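Hafþór Bjarnason kept the shop in Lostport going for longer than he meant to. He opened it with a lease of 2 years and a loan from his brother-in-law, and sold board games, jigsaw puzzles and secondhand paperbacks. He gave up the lease in September.

"I was tired of the stairs," he said. "The stock was in the basement. Every puzzle anybody bought, I went down and got it."

We talked at his kitchen table, where he was sorting the last of the toys by shelf number.

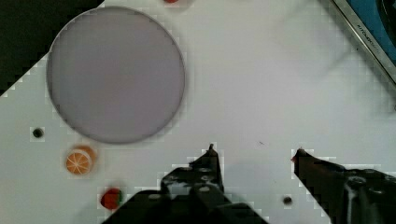

Lostport Local History Club | Interviews

The first winter was slow. He remembers a stretch when the only regular was Asger Kvaran, who came in to read the paperbacks and put them back. Kvaran later worked the register on weekends.

"He knew the prices better than I did," Bjarnason said. "I wrote them in pencil and he read them off from memory."

Business picked up when the ferry office moved to Brokura and people had to wait across the street for the bus. Bjarnason put two chairs by the window and sold coffee. His best year brought in 3656 sales, written by hand in a ledger he still has. In the last one there were 589.

Did he think of selling online? "My daughter set it up. I mailed one puzzle to Utel and it came back with the box crushed. I didn't mail another." 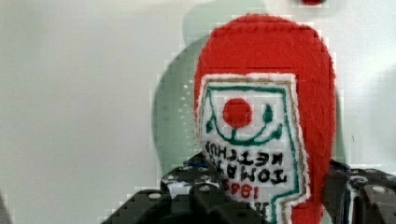 Felt ketchup bottle with a stitched label.

He expects to hand the ledgers over to the club in the spring. The paperbacks, roughly 2000 of them, are in Kvaran's garage, and Kvaran says he is reading them in order.

Bjarnason has kept the sign. It is behind the sofa, facing the wall.

"My wife wants it out of there," he said. "I told her after Easter."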